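Galbraith Housing Association Extends After-Gathering Clear-Up Service to All Gelgate Tenants

Tenants can book help with sorting and clearing communal lounges and their own living rooms from March

GELGATE – Galbraith Housing Association will extend its after-gathering clear-up service to every tenant in Gelgate from March, following a trial in 12 of its buildings. The service gives tenants a set of reusable sorting baskets, a printed guide to what can be recycled locally, and, for those who ask for it, an hour of help at home from a member of the association's household support team.

The trial dealt with the kind of mess left after a birthday, a family visit or an afternoon of snacks in the shared lounge. Most of it is small and light: paper cups, wrappers, plastic lids, bags, half-finished packets. Before the trial, staff found that tenants tended to sweep all of this into one bag. Food that could still be eaten went out with the trash, and so did cups and lids that the local collection would have taken if they had been kept apart.

"A table covered in wrappers looks like a bigger job than it is," said Ailsa Aitken, head of household support at Galbraith. "People get tired at the end of a party and put everything in one bag. We wanted a way of doing it that takes the same amount of time and keeps the good things out of the trash."

The method has two passes. On the first pass, a tenant goes around the table with a basket and picks up only what is being kept, such as unopened packets and boxes. On the second pass, the tenant picks up the waste and splits it into paper, hard plastic and everything else. The tablecloth comes off last and is shaken out or wiped, depending on what it is made of.

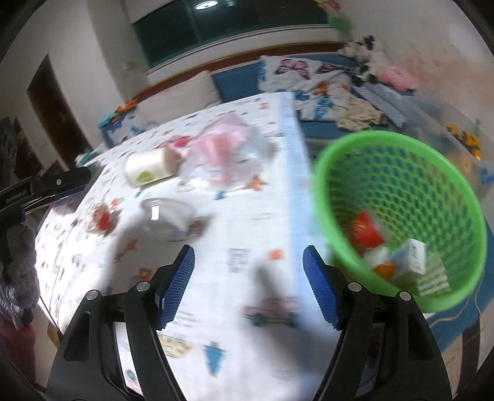

Household support staff tried several containers before settling on open plastic baskets with holes in the sides. Cardboard boxes went soft after a few weeks, and cloth bags fell over when they were set down on a floor or a chair. A rigid basket can be rinsed in a bathtub and left to drain, and it can be carried in one hand. Tenants also said they liked being able to see what was inside it without unpacking it.

The baskets are supplied by Stastodetti, a household goods distributor, under an agreement that covers the first year of the wider service. Each household that signs up will receive two. Shared lounges will have a set of four, kept in the lounge cupboard with the sorting guide taped to the inside of the door.

Over the course of the trial, 235 households took part. Between them they booked around 100 home visits, most of them for tenants who have trouble bending or standing for long periods. The remaining households used the baskets and the guide without a visit. When the service opens in March it will be available to all 2,723 Galbraith tenants in Gelgate.

Hamish Cowie, a tenant at Garkov Court, joined the trial after his granddaughter's birthday. "There were nine children and I don't know how many packets of sweets," he said. "I used to leave it until the next morning. Now I do the basket first and the bags second, and the table is clear before I sit down. I was throwing out a lot of things nobody had opened."

The guide runs to two pages and was rewritten twice after tenants said the first version was too long. It now lists common party items by name and says where each one goes. Paper cups have their own entry because many have a plastic lining and are collected separately in Gelgate. Empty snack wrappers, cling wrap and foil-backed bags go in general waste. Clear plastic lids and tubs should be rinsed and placed with hard plastics. Sticky or greasy paper napkins go in general waste.

Small wrapped items are a separate matter. Household support staff noticed that individually wrapped candies were often lost among the empty wrappers and thrown away with them. The guide asks tenants to check each wrapper by hand before it goes in the bag. At Garkov Court, tenants now keep a jar in the shared lounge for leftover wrapped candies, and it is put out again at the Tuesday coffee morning.

The guide also has a short section on tablecloths. Many tenants use printed plastic or fabric cloths with busy patterns, and several said that small pieces were easy to miss on them. The advice is to clear from the far side of the table toward the near side, then run a flat hand over the cloth before folding it. Plastic cloths can be wiped with warm water and a drop of dish soap and hung over a door to dry. Fabric cloths should be shaken outdoors and washed according to the label.

Catriona Geddes, who manages Garkov Court, said the change was most noticeable in the shared lounge. "We used to have one overfull bin by the door after every event," she said. "People would balance cups on top of it and they would end up on the floor. With the baskets out, the bin gets used for what it is meant for. Cleaning staff are spending less time in there on event days, and they can get on with the stairs and the laundry."

Home visits can be booked for weekday afternoons and early evenings. A visit lasts up to an hour and covers one room. Staff will clear and sort table items, take waste and recycling down to the bin store, wipe surfaces and put kept items away where the tenant wants them. They will not move heavy furniture, shampoo carpets or sofas, or dispose of large items. Tenants who need those jobs done should contact the repairs desk, which will pass the request to the right team.

There is no charge for the baskets or the guide. The first two home visits in any year are also free. After that, visits are charged at the association's standard household support rate, and tenants already receiving support at home will have the visits included in their existing plan.

Finlay Niven, director of tenant services, said the association had decided to keep the service small and specific. "We were asked whether we would turn this into a general cleaning service, and the answer for now is no," he said. "Tenants told us that the hour after a gathering was when they wanted a hand. We have the staff to do that properly. We will look at the bookings in the autumn and see if the hours need to change."

Baskets will be delivered building by building, starting with those that took part in the trial and need replacements or extras. Tenants in other buildings will get a card through the door with a delivery day and a space to say if they would prefer to collect from the office. Large-print copies of the guide are available on request, and a version with drawings in place of text is being prepared.

Tenants who would like to sign up can speak to their building manager or call in at the Gelgate office between 9 a.m. and 4 p.m. on weekdays. Family members and caregivers may sign up on a tenant's behalf with the tenant's permission.

About Galbraith Housing Association

Galbraith Housing Association rents and manages apartments and sheltered housing in Gelgate. Its household support team helps tenants with everyday tasks at home, including laundry, shopping, light cleaning and tidying.

Media contact

Fiona Morrison, Communications Officer
Galbraith Housing Association, Gelgate office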